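Cele Table and Bench Cloth

Item 1133
Made by Mesemico
Sold by the yard, 56 inches wide

Cele is a plain woven cotton and polyester cloth for covering work tables, sewing tables, craft benches and display tables. It is heavier than a dining tablecloth and lighter than canvas. It lies flat without much help, takes a hem on a home sewing machine, and goes in the washer with towels and sheets.

We have carried Cele since Mesemico took over the old Butimmont mill and started weaving it there. The weave has stayed the same. The dye process changed once, and the note under Color explains what that means if you are matching older cloth.

Details

Fiber: cotton and polyester blend
Width: 56 inches, selvage to selvage
Weight: 13 ounces per yard
Finish: matte, no coating
Edges: selvage on both long sides, cut ends left raw
Colors: teal, slate, oatmeal, brick, black
Minimum order: 2 yards
Shipped: folded. Rolled on request for an extra charge.

What it is good for

Most of our customers use Cele as a working surface. It keeps small parts, pins and beads from rolling, and it cuts down on glare from overhead lights. Quilters like it on a basting table. People who photograph things they sell often buy one light color and one dark color and switch between them.

It also works as a table drape for craft fairs, as a dust cover for shelves, and as a lining for drawers and tool chests. If you want a drape that reaches the floor on a wide table, you will need to join two widths. Run the seam along the back edge of the tabletop, where it won't be in your way.

Cele has no waterproof backing. Spills go through to the table. If you work with paint, glue or dye, put plastic sheeting under it, or look at Vorkov Coated instead. Vorkov wipes clean but is stiffer and shinier, and it does not like being folded.

Do not iron on it. The polyester will go shiny under a hot iron left in one spot.

How much to order

Measure the length of the table and add the drop you want at each end. Add a little more for hems. Then add for shrinkage if you plan to wash the cloth before you cut it, and we suggest that you do. The cotton in the blend shrinks in the first wash and very little after that.

We cut every order as one continuous piece unless you ask us to split it. Put a note in the order box if you need separate lengths, for example for a row of matching tables.

Hemming

A double-fold hem is best for the cut ends. The selvage can be left as it is. Use a universal needle in a heavier size and ordinary polyester thread. Press each fold with a warm iron before you stitch.

If you don't sew, we hem in our own workroom. Choose Hemmed Ends when you order. Hemmed orders take a few extra working days. Bushra Yousafzai runs the workroom and will answer questions about odd shapes, rounded corners and cutouts for table legs or cords. Send her a sketch with measurements if you can. It does not have to be neat.

Getting it flat

Cele ships folded and the fold lines will show. They soften with use, but if you want them out right away, tumble the cloth on low with a damp towel and lay it on the table while it is warm. Smooth it from the middle out with your hands. A garment steamer also works.

To hold it tight, use tablecloth clips, binder clips under the edge, or double-sided tape along the back. On a wood bench you can staple it underneath. Pull the long sides first and then the ends. Don't pull on a corner, as it will stretch on the bias and leave a ripple.

Color

The slate and black are the best choices if you want marks to stay hidden. Oatmeal shows everything but is the easiest to draw on with chalk or a washable pen. Teal sits in between - dark enough to show off white thread and paper, light enough to find a black screw on.

Dye lots vary. We keep each order to one lot, but a second order placed in June may not match one placed in the winter. If you need a match, mail us a scrap and Kagiso Rampersad will check it against what is on the shelf before we cut. Cloth from the Butimmont years is a shade bluer in the teal and a shade warmer in the brick, and we no longer have any of it.

Screens change color too. Swatches are free and come on a card with all five colors.
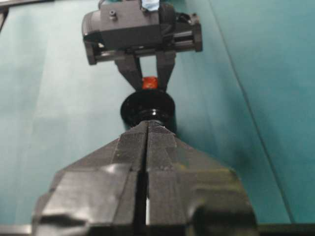
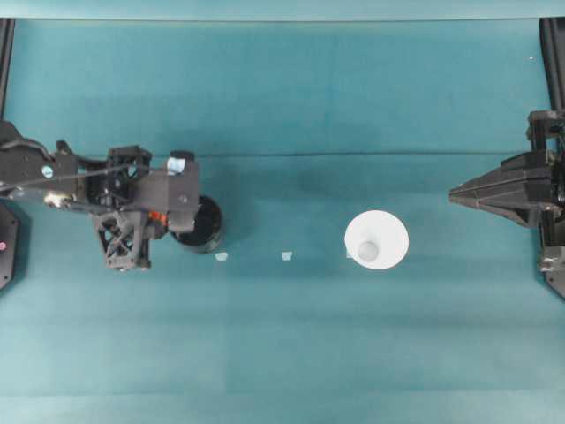
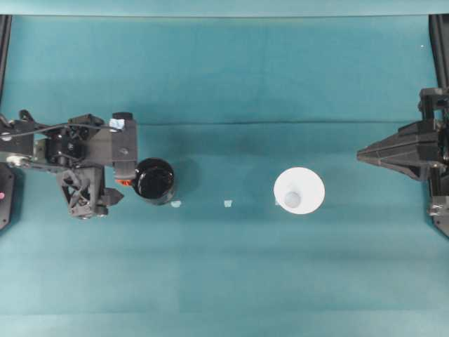
Second and third pictures: teal cloth on a work surface, with creases showing.

Washing and care

Wash cold or warm with like colors. Wash brick and black by themselves the first time. Tumble dry low and take the cloth out before it is fully dry. Don't use chlorine bleach on any color. Oxygen bleach is fine on oatmeal.

Use a lint roller for thread ends and sawdust. For candle wax, let it harden, scrape it off with a plastic card, and press what is left through a paper towel on low heat. Machine oil comes out best with dish soap rubbed in before washing.

Store it rolled if you have the room. If you fold it, change where the folds fall from time to time so the cloth doesn't wear along the same line.

Shipping and returns

Orders placed before noon usually leave the next working day. Hemmed and rolled orders take longer, and we will email you when they are ready.

Uncut returns are not possible on yardage, so please order a swatch first if you are unsure of the color. If the cloth arrives with a flaw, tell us before you wash or cut it and we will send a replacement length. Hemmed pieces can be exchanged only if we got the measurements wrong.

Also in this section

Vorkov Coated, by the yard
Tablecloth clips, steel
Chalk pencils, white
Swatch card, all colors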